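Kitchen corner: the new microwave

So we're told the microwave will end the lunch queue. I have my doubts. It's an 800 watt model, the old one was 700, and I can't see that saving anyone's soup. 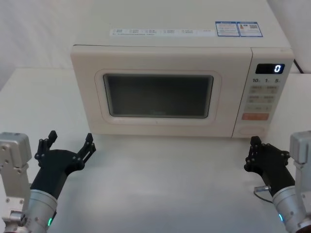 Ximena Cisternas says the buttons are easy once you learn them. Maybe so, but the small ones are labelled in Chinese, and she's the only one on our floor who's had a lesson. My plan is the big orange one and hope.
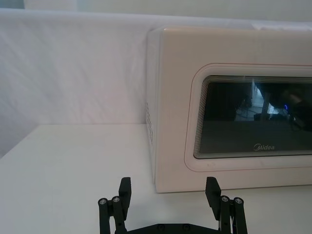 The Midea, side vents and all.

Then there's the door, which has no handle to grab. I'm also not convinced by the promise of a weekly wipe-down. We heard that one last September and the colour of the old turntable told its own story. 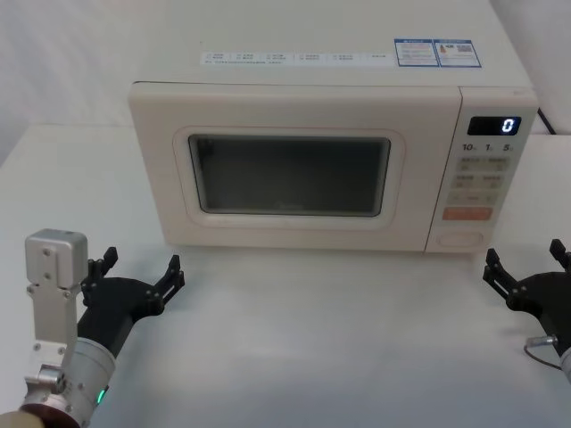
Display at 0, cable at the back right corner.

Please cover your curry. Complaints to Ximena, in writing.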